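3 October 2022, apartment cell, Dauda arm

OK, so the wrist is finally quiet! I had it apart all morning and the rattle was the dumbest thing, one of the cover screws on joint 5 had backed out and was walking around inside the shell. Put it back with a dab of threadlocker (the blue, please don't use the red on this one again) and did the other three while I was in there. Belt tension on joint 4 read a bit low too, so I took it up a quarter turn and left it. If it starts whining on slow moves, that's me, back it off.

Gripper pads next. The old Triverent pads had gone shiny, and I logged 17 slips on the lidded cup last week before I gave up and pulled them. The new ones are softer and 2 mm thicker per side, so the closed position in Skemura is WRONG until you re-zero. I forgot, of course, and got a force fault on the very first close. Re-zeroed, saved it as pads_soft, and the old profile is still there if we ever go back.

Rakiya Omoregie asked why the hand-eye calibration drifts every time we work in this room. I think it's mostly the table getting bumped, it isn't fastened to anything and I knock it with my hip about once an hour. There's tape on the floor under the feet now. Ran the full calibration after that, 118 poses, and threw out the handful where the board was washed out by the balcony door. The residual looks better than anything we had in May, but I want to see it hold overnight before I get excited.

Color is still a pain. That saffron curtain throws orange over everything once the sun comes around, and the auto white balance chases it. Locked it by hand and wrote the values on the inside cover of this notebook. Exposure is locked too. Don't touch the curtain mid-run, pretty please.

Grip width limit is set to 100 for now, which gets around the body of the big mug with a little room. I'd still rather go for the handle on that one. The green cup is easier to grab but the flat lid fools the height estimate, so I've added an offset for it in the object file (Rakiya, check my sign, I flipped it twice).

Still to do: new cable clips for the forearm, order spare pads from Nustia, clean the lens properly and not with my sleeve. Speed stays at the low setting until the clips are on. Start layout for the next run is the yellow mug on the orange-brown coaster and the lidded cup on the tan one, both left where they are between tries unless one gets knocked.
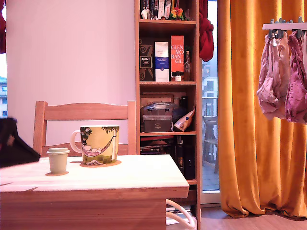
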